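Print | E-mail

Shorter refresher courses: read the small print first

July 2022
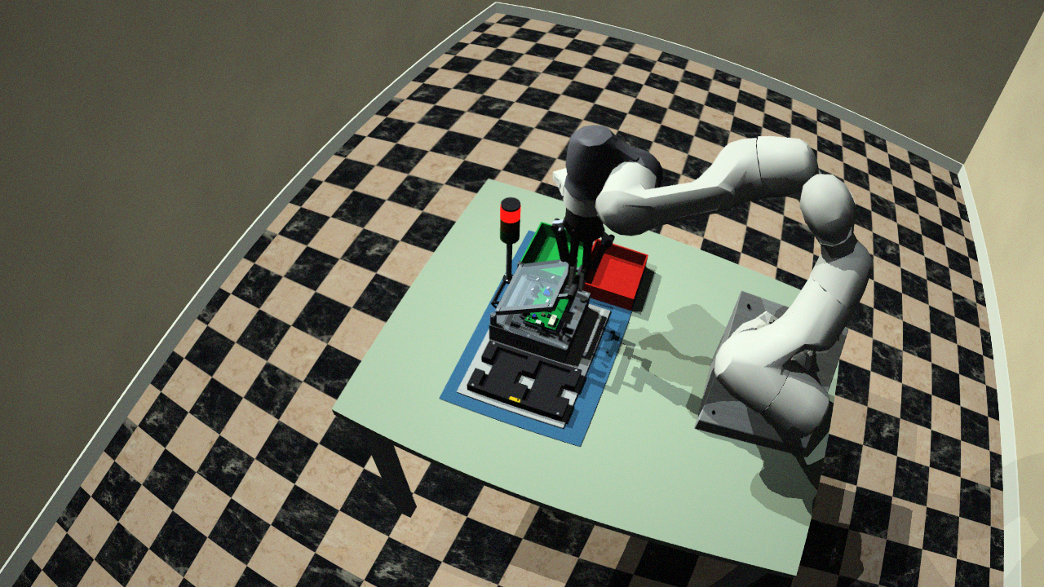 Members will have seen the notice from Bernbridge Maritime Training announcing that its survival and firefighting refresher now takes 2 days in the classroom, with the remainder done online before you arrive. The old course ran for a full working week. We are told this will save seafarers time and money. It might, for some.

Take the money first. The fee has come down by 51 pounds, but the online part carries its own registration charge, and that is missing from the front page of the notice. You will find it in the terms at the back. Anyone joining from Dendedine still has to pay for travel and a night's lodging, exactly as before. We put this to the centre and were told that costs were "under review". They were under review last October as well.

Then there is the time. The online modules are said to take 12 hours. That assumes a decent connection, which those of us who have tried to load a payslip on board will find hopeful. It also assumes the hours come from somewhere. If you study during your leave, the saving belongs to the company. If you study on board, it comes out of your rest – and we have yet to see a manning office log it as work.

Lavoie Crewing says it will accept the new certificate for all ranks. Brider, which places around 200 of our members, has said only that it will accept it "where the vessel's flag allows". That is a polite way of leaving the risk with you. Should a certificate be turned down at the gangway, you are the one who goes home unpaid.

We have asked both firms for a written list of the flags and ship types covered. Until we have it, our advice is simple enough. Do not book the short course on the strength of a phone call. Get your manning office to confirm by e-mail that it will be accepted for your next contract, and keep a copy. If your present certificate has a good while left to run, waiting costs you nothing.

Replies from either firm will be printed in full when they come, if they come.

Print | E-mail

Contact us | © 2022 Dendedine Seafarers' Newsletter | Back to top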